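Chapter 9
Putting the Kitchen Back: Stacking, Nesting and Lost Lids

Before you start: have a cupboard of your own in mind, preferably one you'd rather not open in front of guests. You'll need it for the exercise on page 200.

I learned to put a kitchen away in the back of a canteen in Kerslake, where I washed up for a whole winter and was told off most evenings. My crime was always the same. I'd dry everything beautifully, then shove it wherever there was a gap, and the next morning the cook couldn't find a saucepan with a lid that fitted it. I thought I was being quick! She reckoned I cost her almost 35 minutes a shift, and having since run a kitchen myself (a small one, in Flarkport, with terrible shelves) I believe her.

So this chapter is about the dull end of cooking, which I've grown very fond of. Chapter 8 got things clean. Now we're going to decide what lives with what.

We'll begin with three words I'll be using a lot. Stacking means one thing on top of another of much the same shape, like plates. Nesting means one thing sitting down inside another, which is what most bowls will do if you let them. Pairing means keeping two parts together because neither is much use alone, and it covers pans and their lids, teapots and theirs, and those see-through food boxes that shed their tops the moment you turn your back.

Bowls are the friendly ones. Put the wider one underneath, check nothing wobbles, and carry the pile with a hand under the bottom bowl, please, not pinched at the rim. Pans are more trouble. A long handle takes up more cupboard than the pan does, so turn it towards the back corner and see how much shelf you get back. Glass lids can stay on their pans if you've got the height.

Food boxes we'll come to in section 9.2, and I should warn you that I have opinions. Mine go away with the tops on, air and all, and yes, it wastes room. Plenty of good cooks do the opposite.

Get everything out on a table before you put a single thing in a cupboard. Brown paper underneath saves the surface and takes any drips.
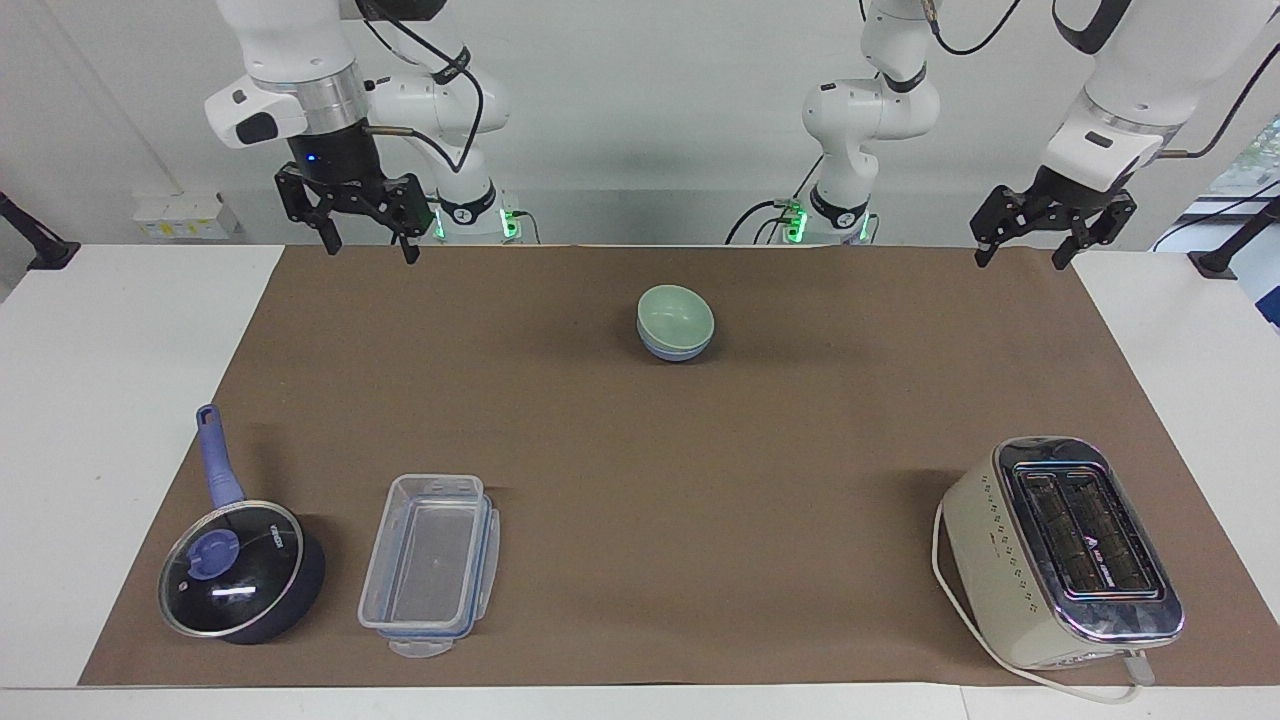

Jolleo, reading this chapter in draft, wrote back that boxes stored with their tops on end up smelling of old soup, and that a pile of boxes with the tops stood upright beside it had worked perfectly well for years.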